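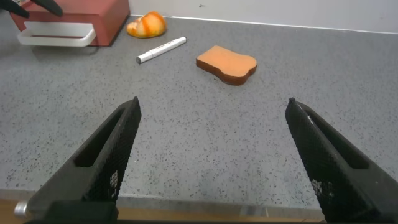

Grurkness wants its robots to make breakfast, and has begun with the part of breakfast that can't burn

The robotics firm Grurkness has spent much of the fall teaching a pair of robot arms to deal with toast. The bread is a toy, the toaster is a toy, and the people running the arms are paid by the hour, which makes this some of the most expensive inedible food in the county.

The project, called Landeg, is meant to produce a large pile of recorded examples for a learning system. A person steers the two arms through a small kitchen chore while cameras and joint sensors take everything down. Do that enough times, the thinking goes, and a machine will eventually pick up the knack without a person attached. By the end of October the pile stood at 2,722 recordings. The company says 500 of them feature a slice of bread going into the toaster in a manner a reasonable adult would call correct.

The remainder are not wasted, according to the company's project notes, which it shared with visitors at an open afternoon. A further 174 are marked "recovered," meaning the bread was dropped, nudged or put in sideways and then rescued. These are the staff favorites. A system that has only ever watched things go well tends to freeze up the first time a slice falls over, and slices fall over a great deal. Most of the rest cover other jobs in the same corner of the kitchen, such as moving the rolls out of the way, lining things up along the wall, and handing an object from one arm to the other, a task the notes describe as "harder than it looks" and which looks hard.

Each recording lasts up to 90 seconds. If the slice isn't where it's supposed to be by then, a chime sounds and the operator starts over. Visitors heard the chime often enough to be humming it in the parking lot.

The layout of the counter changes between takes. The slice gets turned, the roll drifts, and stray items are left lying around for the arms to work past, on the theory that no real kitchen counter has ever held only the things needed for the job. A marker among the bread counts as realism. Operators work from a printed sheet that tells them how untidy to be, in three grades. The top grade is called "household."

Choosing toys over groceries came down to arithmetic. Real bread goes stale, sheds crumbs into the finger joints and looks different by late afternoon than it did at nine in the morning. A toy slice can be squeezed all week and keep its figure. The obvious drawback is that a robot raised on toy bread may form some mistaken ideas about bread. Grurkness plans to bring in real loaves at a later stage, along with, in the words of the notes, "a decent vacuum."

Labeling is handled with a program called Odus, which chops each recording into steps: reach, grasp, lift, line up, let go. A person then checks its work. Odus is reported to be very good at spotting a grasp and less sure about letting go, and in the early weeks it filed a number of long pauses under "lift" when the operator had simply stopped to sneeze. Those have been fixed by hand.

Operators work two-hour shifts and swap out at the halfway point for ten minutes. The job calls for patience, steady hands and a willingness to be beaten by a sandwich ingredient. Several applicants with video game experience did well at tryouts, though the quickest of the group turned out to have a background in cake decorating. Speed is not rewarded, in any case. Jerky motions get flagged and thrown out, and new hires are asked to move the way they would if someone were asleep in the next room.

A first trained version of the system is due to be tried on the same counter this winter, with no operator steering. The company declined to guess at how it will do. Its stated goal for the first trial is one slice, upright, in under two minutes, with the toaster still on the counter at the end.

Grarkard, which leases Grurkness its workspace, has agreed to extend the arrangement through spring. The lease covers the kitchen corner and a storage room next to it, where the next set of chores is already boxed up. The label on the top box says "eggs, practice."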